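Permissão Salley

A permissão Salley é um título de residência temporária concedido pelo território de Gastside a estrangeiros que já lá vivem, já lá trabalham e aguardam resposta a outro pedido. Renova-se enquanto a resposta não chega, e por isso é, na prática, o título temporário mais duradouro do território. O nome vem do cais de Salley, onde funcionava o primeiro balcão.

Na linguagem corrente chama-se «permissão» tanto ao documento como ao recibo que prova ter-se pedido o documento. A distinção tem consequências jurídicas, mas só o guichê 4 a aplica com regularidade.

Origem

O regime foi redigido por Rainer Haberkorn, então jurista do serviço de estrangeiros, como medida transitória para resolver 372 processos parados. O texto original cabia numa folha e previa a extinção do título assim que o último desses processos fosse decidido. Um deles continua pendente, o que mantém o regime em vigor e dá emprego a três secções.

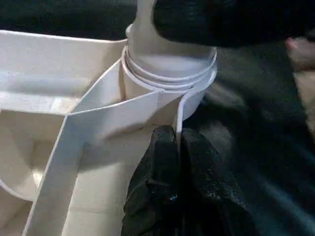 A primeira revisão alargou o título aos cônjuges, a segunda aos filhos menores e a terceira corrigiu a segunda, que por lapso de redação excluía os cônjuges. Blažena Koubek, autora do comentário mais citado à lei, dedica a esse lapso um capítulo inteiro e uma nota de rodapé francamente indelicada.

Requisitos

O requerente deve apresentar passaporte válido, prova de entrada regular, prova de morada e o formulário Viso, preenchido em duplicado. O Viso tem 20 campos obrigatórios e um facultativo — o campo 14 —, cuja omissão leva à devolução do processo.

A prova de morada aceita-se sob a forma de contrato de arrendamento registado. O registo do contrato, por sua vez, exige título de residência. A jurisprudência resolveu o impasse ao admitir o recibo do pedido como título para efeitos de registo, desde que o recibo mencione a morada, que só pode ser mencionada depois de provada. Os balcões aceitam uma fatura de água.

Não podem requerer a permissão os titulares de visto de trânsito nem as pessoas com ordem de saída já notificada. A ordem enviada para morada errada considera-se notificada se o destinatário souber dela, e considera-se que sabe dela se for perguntar. 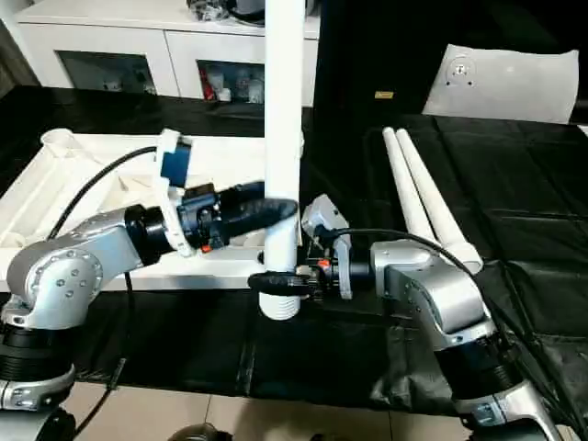

Tramitação

O pedido é entregue em mão, entre as 8h30 e as 11h. A taxa é de 616 coroas de Gastside e não é reembolsável, nem sequer quando o serviço a cobra duas vezes. O recibo permite trabalhar, mas não permite sair do território e regressar; quem viaja sem autorização prévia abandona o pedido, segundo a lei, «de forma tácita e voluntária».

A numeração dos processos vai de 1 a 999 e recomeça em cada maio. Existem, portanto, vários processos com o mesmo número, e a prática manda acrescentar à mão o ano de entrada, de preferência a lápis.

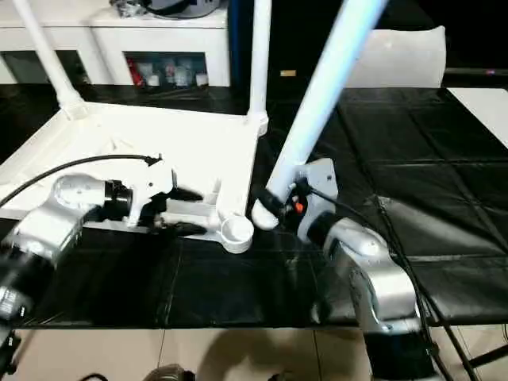 Mesa branca sobre superfície preta acolchoada.

A renovação deve ser pedida antes de o título caducar, embora nunca antes de o título ser emitido. Quando a emissão ocorre depois da data de caducidade impressa no próprio documento, aplica-se a doutrina do caso Bragança.

Caso Bragança

O requerente Bragança recebeu um título caducado e foi autuado, à saída do balcão, por permanência irregular. A juíza Nneka Okafor anulou a multa e declarou que a administração não pode invocar contra o particular um atraso que é dela. A decisão ocupa duas páginas, extensão que a doutrina local recebeu com desconfiança.

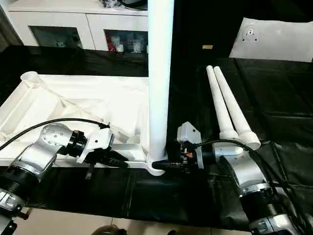
O serviço cumpriu a sentença por circular interna. Desde então, os títulos emitidos com atraso levam um carimbo que lhes prolonga a validade por noventa dias, contados da data do carimbo. A data do carimbo, em rigor, não é obrigatória.

Críticas

Jana Stüber sustenta que o regime criou uma categoria de residentes permanentemente provisórios, com impostos de residente e direitos de visitante. Torben Steinbach responde que a alternativa seria decidir os pedidos, hipótese que considera estimulante no plano teórico. Ambos concordam na supressão do campo 14.

Ver também

Recibo de pedido
Visto de trânsito (Gastside)
Abandono tácito
Formulário Viso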